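Do You Need a Sock System? Small Textiles, Tested on a Real Bedroom

Every spring the same advice comes back: fold everything into tidy little packets, stand them in rows, and your mornings will run themselves. I have my doubts. A sock that takes longer to fold than to put on had better earn the effort. I spent most of May trying the usual tricks in a child's bedroom, and a few survived.

Folding fuzzy socks

Balling socks by turning one cuff over the pair is supposed to ruin the elastic. I can't say I've ever noticed it on a thin cotton sock. On thick, fuzzy ones it does leave the cuff baggy, so I'll give the folders that much. Lay the sock flat, bring the toe up toward the cuff, then fold again until you have a block that holds together when you pick it up. Don't chase crisp edges. Terry won't take them.

If it springs open when you let go, skip the second fold. One fold and a snug spot in the drawer does the same job.

A fuzzy pink sock folds up into a fat, rounded bundle, and the low wooden storage by the bed takes it along with everything else.

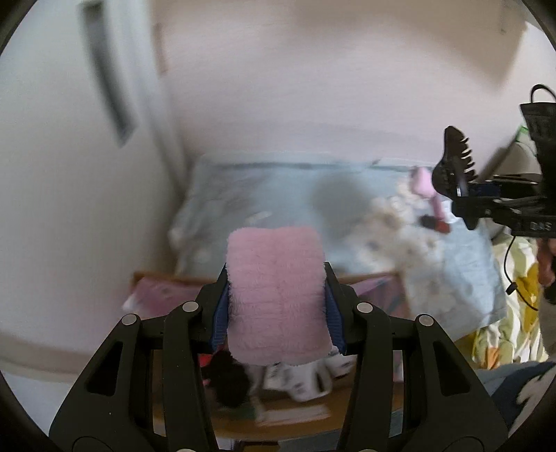 Dividers and inserts

Sirkville sells a drawer insert with 8 compartments, and Ljungberg has a felt version that costs more and collects lint. I tried both. The compartments are sized for adult dress socks, so anything fluffy has to be crammed in, and baby socks disappear to the bottom.

What worked better:
Cut-down cereal boxes, taped at the corners.
One section for thick socks, one for thin, one for whatever is left.
No labels. You can see what's in there.

The open cardboard box

I'm suspicious of any box described as "temporary." Ours has stayed on the floor through two vacuumings. Still, a plain carton beats a lidded bin while you're sorting, because you can drop things in with one hand. The rule I'd defend is that cords don't go in with socks. A cord wraps itself around anything small, and you end up untangling a charger to get a baby dressed. Ribbon is nearly as bad. Wind it around a piece of card and put it with the gift wrap.

Folded cushions and pillows can sit next to the box while you work, and a flowered cover is easy to find again under a pile of laundry.

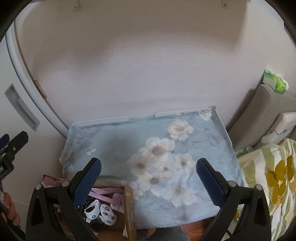
Vacuum bags I'd mostly leave alone. The Gositz ones went flat nicely and had puffed back up in about 3 weeks. Allik's held longer, but the pillow came out with creases I never fully got rid of. If you have a closet shelf, use the shelf. If you don't, put the spare pillow inside a pillowcase with its matching sheets and stand it at the end of the bed.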